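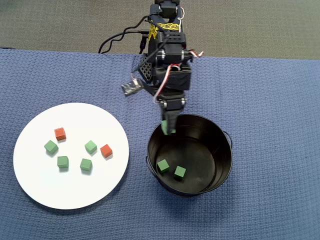 4.2 Preparing the table covering

The Mota covering is supplied folded and should be laid out flat for one night before first use. Choose a cloth larger than the table top on all sides. A textured cloth, such as the blue one shown with the black metal bucket, hides small creases better than a smooth one.

1. Wipe the table with a damp cloth and let it dry.
2. Unfold the covering with the label facing down.
3. Smooth it from the centre towards the corners.
4. Fit the 8 Noreo clips, two to each side.

Note: Clips must be ordered separately for tables longer than 200 cm.

CAUTION: Do not iron the covering while it is on the table.

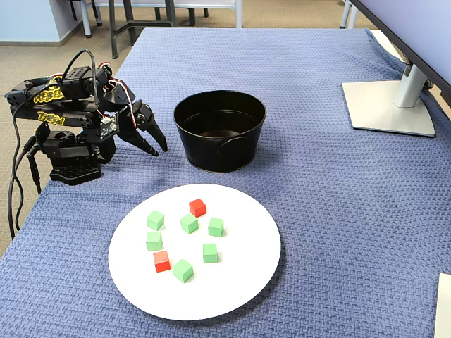
Fig. 7. Blue woven covering in place on a table.

5. Check the overhang and trim only along the stitched line.

Wash before the first use and each February after that. Questions on fitting should be sent to Hjalti Dalsgaard, Customer Office, Hekalthorpe.

Print this page | E-mail this page
© Cerkico Household Textiles | Contact | Back to top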